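Shona Gourlay
September 2019

Thread on naming fields in a stock catalogue. I spent most of August cleaning up the Sastholm one and the same faults kept coming up.

The export had 1798 records. The "item" field was free text with a limit of 70 characters. No guidance had been written for it, so each person filled it in their own way.

Typical results: "shoe", "Shoe (beige)", "beige shoe slip on", "SHOE - SEE NOTES". The notes field was blank on the last one.

First rule I applied: noun first, then type, then colour, then condition. "Shoe, slip-on, beige, worn". It reads badly aloud and sorts well. Sorting is what the field is for.

Mixed lots are where the rule gets tested, because the things in them share no category.

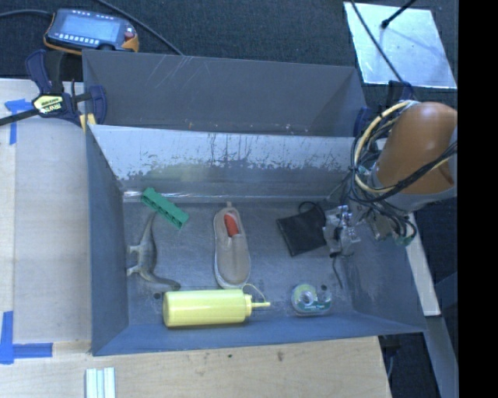

Should a mixed lot get one record or several?

Several, with a shared lot number. A single record saying "misc" can't be searched, and if one item is moved the record is wrong for all of them.

The lot number goes in its own field. Do not put it at the front of the name. Stirken did this for years and every search by name had to skip past the prefix.

Colour: use a short fixed list. Mine has 10 entries. "Grey-brown" is not on it, so the cataloguer picks grey or brown and puts the rest in notes. People dislike this for the first week.

Material is a separate field and may be left blank. Blank means not known. "Unknown" as a typed value caused trouble because the database also had "unk", "?" and "n/k", all meaning the same thing.

Brand names: never as the noun. "Tape, clear, on dispenser" first, maker in the maker field. Otherwise half your tape is filed under T and the other half under whatever is printed on the roll.

Spelling: pick British or American and write it down. The Sastholm export had "grey" and "gray" in the same column and the report tool counted them as 2 colours. 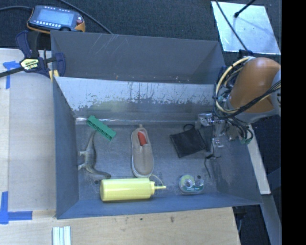

The report tool also treats trailing spaces as significant. Trim every text field on import before you do anything else. I found this out after building the colour list, and had to build it again.

Plurals: singular always, with quantity in a number field. "Block, building, green" with quantity 1. The word "set" is allowed only if the parts are never issued separately.

Dates: the Maruyama template stores them as text. Convert them once, keep the original column, and hide it. Do not delete it until someone has checked a sample against the paper cards.

Things I have not solved: objects with two uses, and anything entered as "part of". The Rirkis guide suggests a parent record for the second case. It works until the parent is disposed of and the parts are kept.

Next job is the location field, which currently contains shelf numbers, room names and the word "desk".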